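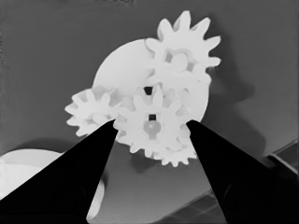
Members who replied to last month's notice on the Clundcombe Repair Library asked for longer evening hours, and one wrote that a shop open only until 4:30 p.m. "might as well be closed to anyone with a job." The Library has reviewed these replies and will remain open until 8 p.m. on 3 evenings each month, beginning in March.

The Library lends hand tools, sewing machines and small garden equipment to residents of Clundcombe and Irnow. Its catalog now lists 2,000 items. Loans are for two weeks and may be renewed once, provided that no other member has placed a hold.

The annual household fee remains $70. Members who borrow power tools must also leave a refundable deposit of $150, payable by card or check at the front desk. Deposits held from last year carry over and need not be paid again.

Items borrowed from the Ploment Street branch may be returned at either location. Returns left outside the door after closing cannot be accepted. Requests for new catalog items should be made in writing before the end of April.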